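Skuravcombe Path Notes
Thursday, October 28, 2021

1/
LEAF WEEK. My favorite week of the whole year on the Gastilano path and I will not be taking questions. I've got the good gloves on, I've got coffee in the big thermos, and I'm going to post my way through the entire thing, so mute me now if leaves aren't your idea of a good time.

2/
For anyone new: the Gastilano path is the skinny one behind the Bettencourt houses, between the long wall and the trees. People use it to get down to the bus, walk dogs, push strollers, all of it. It gets buried every fall and I love digging it back out.

3/
I paced it this morning before touching anything. 194 steps from the bottom gate to the bench. Last year I kept telling everybody it was 200 and I was so close!! My legs are apparently a very decent tape measure.

4/
First thing I do is walk the whole length with my hands in my pockets. No rake. It's so tempting to start scraping at the first thing you see, and then you've spent an hour making ten feet perfect and the rest looks the same as when you got there.

5/
So the walk-through is for deciding what stays. And a lot stays! The bank under the trees can keep its leaves all winter as far as I'm concerned. The beetles like it, the wrens like it, and it holds the soil when we get those sideways November rains. My job is the walking surface and the ragged edge where the bank slides onto it. 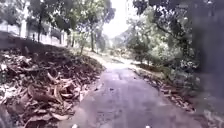

I always go from the bottom up, too. Everything wants to roll down toward the gate anyway, and if you clear the bottom first you've got a clean place to stand and a spot to park your stuff. Last year I did it top down and had to clear the lower part all over again, plus I lost a glove in there and found it in March.

6/
Tools, because somebody always asks:
- spring rake, the wide fan kind
- stiff push broom
- hand pruners for anything bendy
- a bow saw that I mostly carry around and feel important with
- my old Clavik tarp, which has been patched so many times it's more patch than tarp

7/
The tarp is the hero. Rake onto the tarp, grab the corners, drag. You can move a silly amount of leaves that way and you're never lifting anything. I did years of armfuls into bags before I tried it and I could cry thinking about my poor back.

8/
Fronds! OK so fronds and the long whippy branches come out FIRST, before you rake. They look harmless lying there all pale and curvy on top of a pile, and then you hook one with the rake and the whole pile comes with it, right onto the part you just swept. Pull them by the thick end, stack them all pointing the same direction, done.

9/
I find stacking them weirdly satisfying. Same feeling as getting all the forks facing one way in the drawer.

10/
Quick word on the paving. It's old and a bit worn and it's got its blotches and I'm fond of every one of them. But that's also why I use the broom and skip the metal rake on the hard part. A metal rake on paving makes a noise I can feel in my teeth, and it doesn't even get the small stuff.

11/
Broom technique (I have one, don't laugh): short pushes out to the side, toward the bank, working along one edge and then back along the other. Long heroic pushes down the middle just build a little wall of crumbs that you end up stepping over.

12/
Coffee break. The light coming through the trees at the far end is so bright right now you can't see where the path goes, it just sort of dissolves. I stood there with my thermos lid like I was at a museum.

13/
Somebody asked in the replies if I use a blower. I've tried one! They're fast, and if you have a long flat driveway go for it. On a path with a bank beside it I just ended up moving leaves from the ground to my hair. Also I like hearing the birds, and the dry leaves crunching is half the reason I do this.

14/
Somebody else asked about bags. I've pretty much quit bags except for the really fine stuff. They tear on twigs, they slump over, and you have to hold them open with a knee while your arms do something else. A wheelie bin with the lid flopped back is so much nicer. You can roll it along next to you as you go.

15/
Which brings me to sorting, my actual favorite part. Three kinds of stuff come off this path:

Leaves - plain dry leaves, go back up on the bank or into the leaf mold cage
Bark and sticks - separate heap, more on that in a second
Trash - wrappers, bottle caps, one time a whole shoe

16/
Leaf mold, if you've never made it, is the easiest thing in gardening. It's a pile of leaves that you leave alone. That's the recipe. A wire cage keeps it from blowing around, you wet it when you remember, and in a year or two it's dark and crumbly and smells like the inside of a forest. I put it on everything.

17/
Bark and sticks take so much longer to break down, so I don't mix them in if I can help it. I did my first year and I was still picking strips of bark out of the carrots. Now they get their own heap beside the path, and anything thick enough gets used for edging or goes to the neighbor with the fire pit.

18/
I do keep the best bark though. The big curled pieces, the ones that have gone that rusty red-brown. I have a shelf of them on the porch and there is no plan for them whatsoever. They're just beautiful!
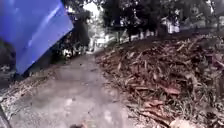 19/
Loading the bin, since we're on the subject. Small light stuff at the bottom, sticks snapped short and laid in flat on top. If you stand long branches upright they brace against the sides and you get a bin that looks full and is mostly air. Ask me how many times I've wheeled a bin of air to the curb.

20/
Also, don't stomp it down! I know it feels great. But packed leaves wedge in there and then the bin gets tipped and nothing comes out, and you're hanging over the rim on collection morning with a hoe.

21/
Things I've been happy about today, in no order: a very fat robin following me from pile to pile. The smell when you turn over a deep patch. A kid on a scooter yelling THANK YOU at the top of their lungs. The white wall going kind of stripy and gray where the tree shadows land on it.

22/
Step check: 2731 according to my phone, and I haven't been off this path since breakfast. It's a whole workout, and you get a path at the end of it.

23/
Edges now. The edge on this path isn't straight and has no curb to speak of, so I don't try to make it straight. I go along with the back of the rake and nudge everything uphill a few inches. The bank finds its own line after that. If you cut it too steep it'll slide right back down the first time a squirrel runs across it.

24/
Please check piles before you pick them up. If a heap has been sitting for more than a few days something has probably moved in. I give mine a gentle poke and wait a minute. Toads especially - they don't move, they just look at you.

25/
A few things I'd tell myself from my first leaf week:

Go out when it's dry. Wet leaves weigh a ton and stick to each other like old stamps.
Wear long sleeves even if it's warm.
Take two pairs of gloves.
Stop while you're still having fun, the leaves will wait.

26/
And there's plenty still up in the canopy, it's barely started to turn. So everything I'm clearing now, I'll be clearing again in November. Some people find that depressing and I truly can't relate. Bonus round!

27/
If you're in Skuravcombe and want leaves for your garden beds, bring a sack and help yourself from the bank side. Leave me the curly bark though. I'm going back for the stretch below the bench once I've had a sandwich.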